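From: Morfudd Griffiths
To: arms-and-grippers list
Date: Thursday, May 12, 2022
Subject: Re: Anyone tried the Evell desktop arm?

Cameron Baxter wrote:
> Has anyone on here got hold of one of the Evell kits yet? The shop page
> says it'll do pick and place straight out of the box, but the shop page
> said that about the Tedus as well and we all remember how that went.
> I'd mostly like to know (a) how long the build takes, (b) whether the
> gripper is any good on small things, and (c) if the software is the
> usual misery. Also is it worth paying extra for the Trostemico teaching
> software or can I get by with the free one? I've got until the end of
> the month to spend what's left of the budget.
> Cameron

Hi Cameron, hi all,

Yes! We've got one, and I've been meaning to write it up for the list since February, so thanks for the nudge. Ours is kit number 576 if anyone's keeping track of which batch had the short screws (ours did, see further down).

Build first. Crisóforo and I put it together over two evenings, and I'd say that's fair for people who've built a servo arm before. The brackets are black plastic and line up nicely, the base plate went on without a fight, and the instructions are all drawings, which suits me fine. The one thing I'd do differently is the wiring. You get long red, white and black servo leads and it's very tempting to leave them until last, and then you find yourself trying to feed a plug through a gap that was perfectly easy to get at an hour earlier. We gave up being tidy and let them run along the outside of the links. It works, but if you care about looks, plan the runs before you bolt the forearm on.

The short screws: 14 of ours wouldn't reach the thread on the shoulder brackets. I emailed Evell and they posted replacements with no argument, so full marks there. Ask before you start and save yourself the wait.

Now the gripper, which I think is what you really want to know about. We've been testing it on little things that roll, as that's where the Tedus fell to bits (sometimes literally). The job is to get a small yellow and green cylinder off the tabletop and over to an open cardboard tray.

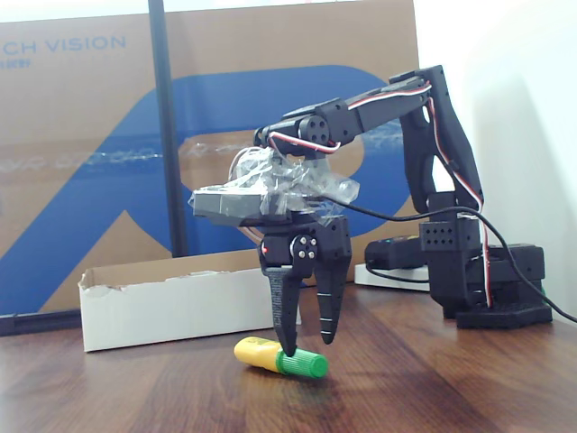
Sutherland Robotics Club – Bench Projects Group

The approach is the fiddly bit. With the thing lying on its side at an angle you want the two fingers either side of the body, and if your heights are even slightly out, one finger lands on top of it. I spent a good while just nudging the wrist down in tiny steps. The left finger has a ribbed face, which I like very much, and I do wish both of them were made the same way. There's a tiny red light down by the gripper servo too, handy when you're half under the bench wondering if you've pulled a lead out.

Once it's got hold of something it's a different story. I'm properly pleased with the grip, far more than I thought I'd be at £576 less than the arm we nearly bought (yes, same number as the kit, Crisóforo thinks this is very funny). It doesn't need to squeeze hard and it copes with a load that's not quite level.

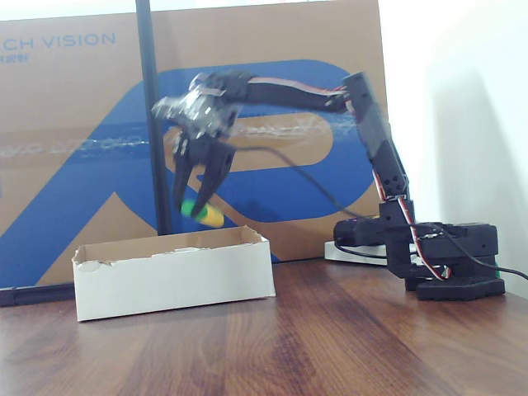

Vol. 14, page 3

Moving across to the tray is quick, and if anything a bit too quick. The default speed throws the wrist about and you'll want to turn it down on the first day. It's a slider in the settings, second tab, and it forgets what you chose every time you update. Grr. Give yourself plenty of clear bench as well, the forearm sticks out further than I'd pictured from the drawings, and do watch the loose cable coming down from the wrist – I've had to restart a run to move it more than once.

Software: the free one is fine. Not lovely, but fine. You pose the arm, save the pose, string the poses together and press go. Kgomotso had it doing a simple sequence before I'd finished my tea. The Trostemico package is nicer to look at and the playback screen is much clearer, but for what you're after I'd hang on to the money and buy a spare pair of servos. Archana has used it with beginners and likes it a lot more than I do, so she may well pop up and tell you I'm wrong!

Happy to send you my pose files if you go for it, just say which version you end up with.

Cheers,
Morfudd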